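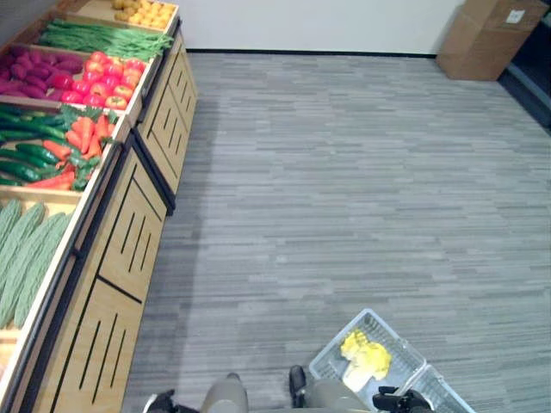

Home Opinion Measurement Retail Archive Contact

The unit price on a shelf label is a simple quotient: price divided by quantity, scaled to a reference amount. For most packaged food the reference is 100 grams, for loose produce it is the kilogram, and for anything sold by count it is each. The arithmetic is trivial. The choice of denominator is where the trouble lies, and my argument is that shops should have much less freedom in choosing it than they do.

Take tinned tomatoes. Moulin, the independent grocer near my office, labels its house tin per 100 grams of net contents. The imported tin beside it is labelled per tin in the multipack, and per kilogram on the single. All three figures are correct. A shopper who wants to rank them has to convert two and guess at the third, in an aisle, probably with a trolley behind them.

Drained weight makes this worse. Kibet Kioko weighed 50 tins of legumes for a trade newsletter last August and tabulated net contents against drained solids. In his sample the product with the lowest labelled unit price fell to 21st place once the liquid was excluded. I don't read that as deceit by the packer. The label reported what it was set up to report, and the brine came along in the denominator.
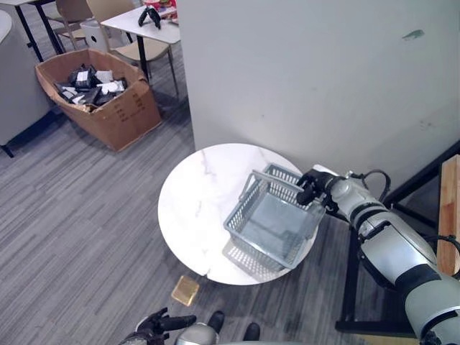 Should unit pricing use drained weight for everything packed in liquid? For legumes, vegetables and fish in brine it should, and for products where the liquid is normally eaten, such as tomatoes in juice, net weight is still the right basis.

That distinction can be written down in half a page. Suppliers already hold both figures, so the cost falls mainly on the label software. Lurkora, the pricing package used at Moulin, stores a single quantity field per item and would need a second. I have seen the schema – it is not a large job. A flag for the basis (net or drained) would also have to print on the label, in the same type size as the unit price itself.

Loose produce has its own version of the problem. Bunched herbs, lettuces and cauliflowers are commonly sold each, and the mass of one cauliflower can be double that of its neighbour. Pricing per item is quick at the till and I would not abolish it. I would ask for a typical mass to be declared, with the unit price calculated from it and marked as indicative. A set of scales in the aisle does the rest for anyone who cares to check.

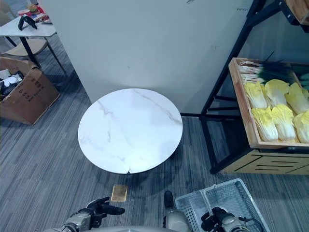
Florin Văduva objects that a small shop with 200 lines gains nothing from any of this, that its customers know the stock, and that reprinting labels every time a supplier changes a fill weight will cost more labour than the shoppers save. He would exempt any shop below a set floor area and leave the rest to the chains.

His point about labour is fair where labels are still cut by hand. I would accept a phase-in for those shops. I would not accept a permanent exemption based on floor area, which measures the building and says little about the labelling system inside it. A threshold based on the use of printed barcode labels would be easier to defend, as the marginal cost of an extra field is then close to zero.

The reference quantities also need fixing by category. Spices per 10 grams, cheese per kilogram, cooking oil per litre: the particular choice matters less than having the same one on every label in the bay. Where a category is split between mass and volume, as with yoghurt and ice cream, one basis should be picked and the packers given a year to supply the figure.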